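Notebook, August, 7.40 pm

Controller remap, Trindov pad to Reltlow handheld over Bluetooth. Pairing holds now. The earlier dropouts came from the handheld's power saver putting the radio to sleep after 33 seconds without input. Turned it off in the system menu, no dropouts in 3 sessions since.

Left stick still drifts. Raw centre reads 526 on the X axis, should be 512. Set the dead zone in the Kereama config file by hand, as the slider in the app doesn't save on exit. Colour of the status LED is also wrong (purple for player one), low priority.

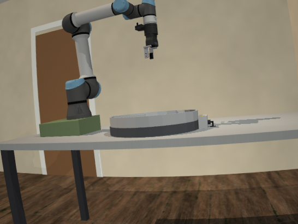 Trigger mapping is next. Kereama treats both triggers as plain buttons unless the analogue flag is set per profile, and the flag is lost whenever a profile is renamed. Beatrice Makori's profile has the same fault, so it isn't my install. For a test with slow, continuous input I want the left stick and the right trigger both set as analogue axes. Any step in the trigger curve should be obvious at that speed. Buttons stay on defaults.

Firmware: pad is on the older Hinlow build. The newer one swaps the shoulder buttons and breaks the existing profiles. Do not update until the profiles are exported. Export writes to the root of the memory card and overwrites without asking.

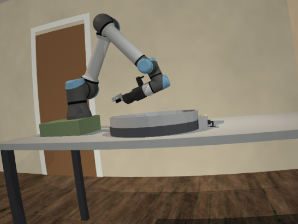
Arm on green block, gripper above the round container.

To do:
- export all profiles, copy off the card
- set analogue flag again, leave the profile name alone
- recheck X centre after a cold start
- ask Beatrice which cable she used for the wired test, mine charges but carries no data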